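Lesezeit: 2 Min.

Donnerstag, abends

Raumluft im Arbeitszimmer: 68 % relative Feuchte, zu hoch für den Papierbestand. Hygrometer von Fankhauser neu abgeglichen, Abweichung 4 Punkte. Der Entfeuchter läuft seit Mittag auf Stufe zwei.

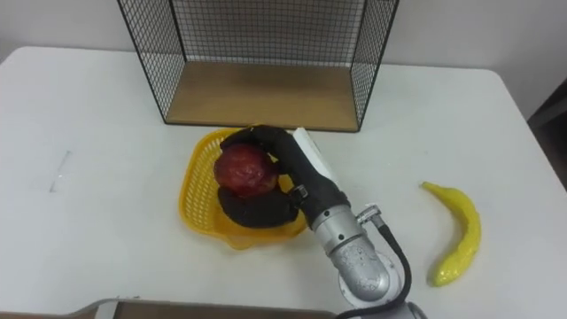

Taupunkt nachgerechnet, an der Außenwand bleibt kaum Reserve. Lüften nur noch früh – mittags kommt zu viel Wasser mit herein. Filter bei Cletow bestellt, Lieferung in 36 Stunden zugesagt.
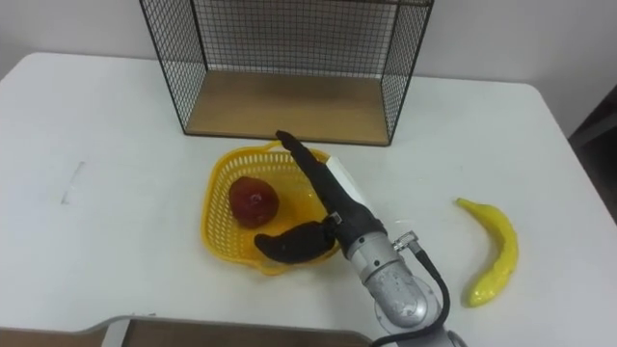

Nachtrag, 22 Uhr

Anzeige jetzt 64 %. Tank geleert, Schlauch sitzt. Morgen die Dichtung am Nordfenster prüfen.

3 Kommentare · 2 Mal geteilt

Diese Website verwendet Cookies. Einstellungen verwalten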